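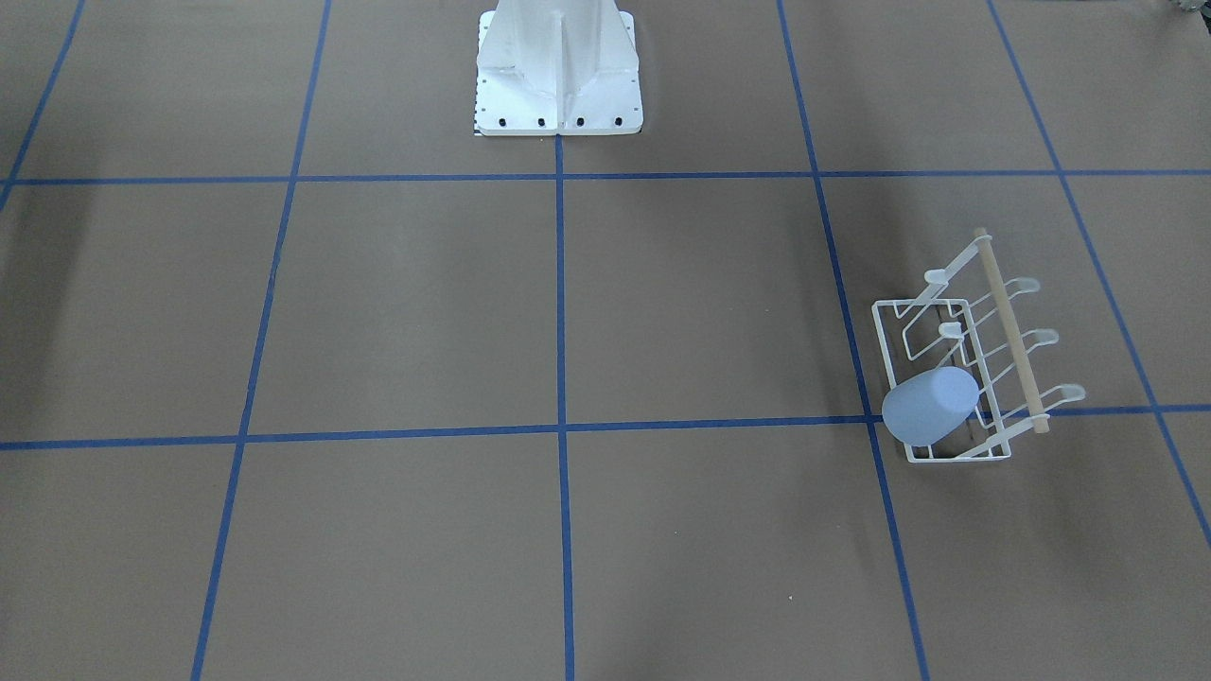

Paying someone to teach your robot to do the dishes

Ritu Kaushik has a question she puts to every vendor who calls her. "How many cups did it drop?" she says. "If they change the subject, I know how the rest of the call will go."

Kaushik buys automation for a company that runs staff kitchens, and since April she has been looking at Flunero, a task-training service from Larkuveck. The customer picks a chore. Larkuveck sets it up on a bench with a two-armed robot, records runs of it, and hands back a trained skill with a report. The starter package covers 2 objects and 200 recorded runs. Kaushik chose a plastic cup and a wire dish rack.

I asked her why anyone should pay for that.

"I'm not sure they should," she said. "I signed up for the trial to find out. The brochure says 'kitchen ready.' What I got was a cup and a rack on a brown table with blue tape on it. My kitchens don't have tape on the counters."

The tape bothers her more than I expected. It divides the table into big squares, and Larkuveck uses them to shift the rack from run to run so the robot doesn't learn a single position. She accepts the logic. She also thinks it makes the job look more thorough than it is.

"You move the rack one square over and you call that variety. Fine. Now put it next to a faucet. Put a greasy pan in it. I asked for that and they sent me a price list."

Would she at least say that the cup is a fair test? She thought about it for a while.

"It's a kind one. A plastic cup is light and you can squeeze it a little. I wouldn't learn much from watching it get picked up."

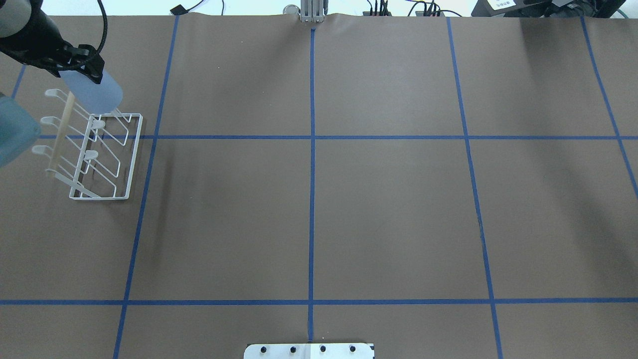
What she would pay for, she said, is the part after the pickup – letting go in the right place, at the right angle, without catching a wire on the way out. A rack like that has loops and prongs all over it, and in her view that is where a service like this earns its fee or doesn't.

The report didn't settle it for her. It ran to 50 pages and listed 519 "events," a word she had to ask about twice. "An event can be the gripper closing. It can be the gripper opening. So one cup gives you a whole string of events. I wanted a table with two columns, went in and didn't go in."

She got that table in the end, on 25th January, after asking for it in writing. She wouldn't share the numbers with me, as the trial terms don't allow it. "They weren't terrible," she said. "They weren't what the salesman said either."

Kaushik is also talking to Ilenum, a smaller outfit that lets customers record in their own kitchens. It costs more up front, and she has doubts about that one too, mostly over who cleans up and who pays for breakage.

For now she hasn't renewed with Larkuveck. She has told them she'll look again when they can show her a full rack and a mug with a handle.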